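Lulik Black Wire Dish Rack: a happy review after two years of daily use

I did not expect to have this much to say about a dish rack. But I've had the Lulik next to my sink for 2 years now, I've talked three friends into buying one, and my sister has told me to please write it all down somewhere so I'll stop bringing it up at dinner. So, okay!

Some background. Before this I had a chrome two-tier thing that rusted at every joint, and before that a folding bamboo one that grew black spots underneath (I'm still a little grossed out by that one). We don't have a dishwasher. We cook a lot, there are four of us when my stepson is home, and everything we own goes through that rack at least once a day.

The Lulik is a plain rectangular basket made of black rods, with a taller back and a thick rail along the front. I got mine in April from Hagedorn, the kitchen store over by the library, where it was $70 and sitting on a bottom shelf behind a lot of flashier stuff. Margaux Perrin at the counter told me she had the same one at home and that the finish had held up through two moves. I was sold by the time she'd found me a box.

What I love

The back! I can't say enough about it. Most racks I've owned treat all four sides the same, so anything tall flops over and takes a glass with it. On this one I lean cutting boards, sheet pans and the lid of the big stockpot against the back slats and they stay there. My heaviest board is end-grain maple and weighs more than the cat, and it has never once tipped the rack.

The sloped sides are the other thing. You get more room at the top than you'd guess from the footprint, so mixing bowls nest in at an angle and drain properly. Mugs do fine too, though I put them upside down along the front where I can grab them in the morning.

And it's easy to clean. Once a week or so I take it to the tub, spray it down with vinegar and water, scrub between the rods with an old bottle brush, and rinse. We have hard water here, and white scale does show up on black — more than it would on chrome, I'll admit — but it wipes off without much of a fight.

What I like a little less

The gaps between the floor rods are wide enough for chopsticks and baby spoons to fall through. I bought a separate cutlery cup for the small stuff and that took care of it, but I wish one came in the box.

There was no drip tray with mine, either. I use a folded towel under it, and Ingeborg Wiegand down the hall uses a rubber boot tray from the garage, which looks odd and works better than my towel does. If you set yours right beside the sink on a sloped counter you may not need anything.

Plates stand up well if they're regular dinner plates. My shallow pasta bowls slide around and I've given up on standing them.

How it compares

I tried the Cinness rack at my mother's over the holidays. It comes with a tray and a cutlery cup and it's very pretty, but the sides are low and I wouldn't trust it with a skillet. The Anstead is built like a tank and costs close to $100, and if you have the counter space for it I think you'd be happy. It's a big rack. It would have covered half of my usable counter, and I roll out dough there.

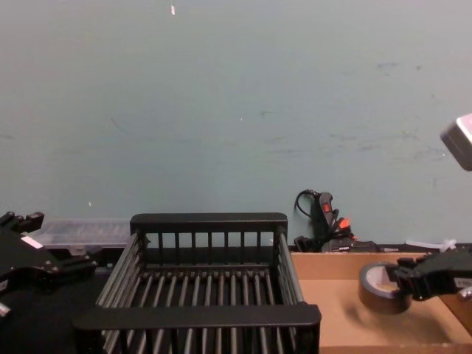

Does the black coating chip if you dry cast iron in it?

Mine has one tiny nick on the front rail from a Dutch oven lid that I dropped from a good height, and it hasn't spread or rusted. Regular drying hasn't hurt it at all. I do set the skillet down gently, and I towel it off and put it on the stove pretty soon anyway, for the skillet's sake.

A few last bits for anyone ordering. Measure front to back before you buy, with your faucet handle swung all the way over, as mine only just clears. Wash it before first use, because it came with a faint oily smell that was gone after one round of dish soap. And keep the box for a week in case a foot wobbles. Ingeborg's did, and Hagedorn swapped it for her the same afternoon.

I'd buy it again tomorrow. Five stars, and I'm already eyeing a second one for the laundry sink.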